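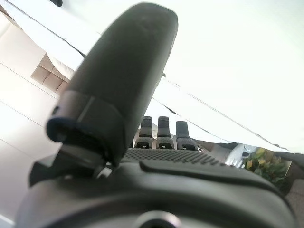

“A port that served its people for generations should not be handed to the military on the strength of a closed meeting,” said Sowmya Kartha, chair of the Floststead Peace and Relief Network, in response to the government's proposal to lease the eastern quay at Floststead as a naval supply station. The Network today called on ministers to withdraw the plan and to publish the full text of the draft agreement.

The proposal was announced in March, while 1317 households in the district were still waiting for repairs to homes damaged in the winter floods. Under the terms made public so far, the eastern quay would be closed to fishing and passenger vessels for an initial period of four years. The summary given to the district council ran to two pages and made no mention of compensation.

“Families in Villby were told there was no money for a sea wall,” Kartha said. “They have now learned that there is money to dredge a channel for warships. They are entitled to ask who made that choice, and when.”

The Network is a coalition of 87 faith groups, trade unions, fishing associations and student bodies. Its members have taken part in relief work along the coast since the first night of the flooding, and continue to run supply points in Villby and Vidmar.

Marlene Hellwig, the Network's legal officer, said that the lease appeared to have been drawn up without the public hearing required for any change in the use of harbour land. The Network has written to the harbour authority asking for the minutes of all meetings at which the lease was discussed – and for the names of the foreign officials who attended them.

“Relief supplies came into this harbour on civilian ships, unloaded by civilian crews,” said Archie Tosh, who speaks for the dock workers' branch at Vidmar. “Our members worked through the night to clear the quay. It is wrong to use their work as an argument for a base.”

The Network is asking the government to:

Suspend all talks on the lease until a public hearing has been held in Floststead.

Publish the draft agreement, including any annexes on the legal status of foreign personnel.

Release the remaining flood repair funds to the district council without further conditions.

An open letter setting out these demands has been signed by 91 local organisations and businesses, and will be delivered to the regional governor's office by Ankica Vukčević and other residents of the lower town. A public meeting will follow at 6.30pm in the Trinlow Hall, Floststead. Interpreters will be present.

Press enquiries should be addressed to Lejla Tomić, communications officer, Floststead Peace and Relief Network. Interviews with Sowmya Kartha and Marlene Hellwig can be arranged on request.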